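The Monday Pile

In Lulldale, the laundromat on the corner opens at 9, and by noon every folding table is taken. Most of what lands on them is gym clothes. Shirts and towels go fast. Shorts are what slow people down.

The trouble is the waistband. Elastic pulls the fabric in as it dries, so a pair of shorts comes out of the machine narrow at the top and wide at the hem, and no two pairs bunch the same way. Risero, a small outfit that washes team gear for local clubs, handled 287 pairs in May. Its folding sheet gives shorts more space than anything else: lay them flat first, pull the hem straight, bring one leg over the other, then fold the waist down to the hem.

Flattening takes up most of the work. A crumpled pair has to be opened out from the edges, and it helps to take hold of both sides at once - one hand alone just drags the whole thing across the table.

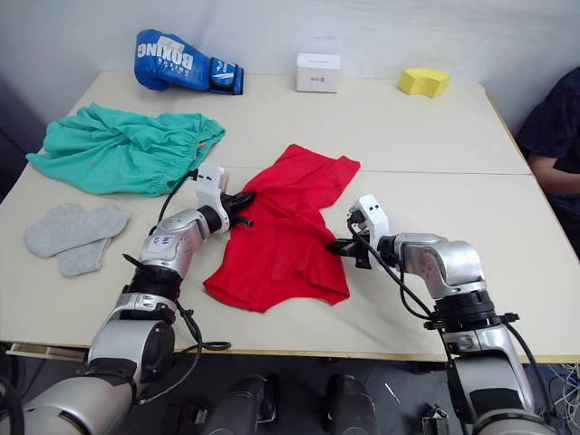
Should socks be folded before or after the shorts?

After. Socks are small and can wait at the front of the table, laid flat, until the bigger pieces are out of the way.

Boxing gloves don't belong in the wash at all. The sheet says to wipe them down, open the wrist strap and leave them on their side to air.

Vomside, the next town over, has a club that sends its gear to Risero every week. The last bag held 102 items, mostly shorts and socks. They went back the same evening, sorted by size, with the odd socks in a separate bag on top.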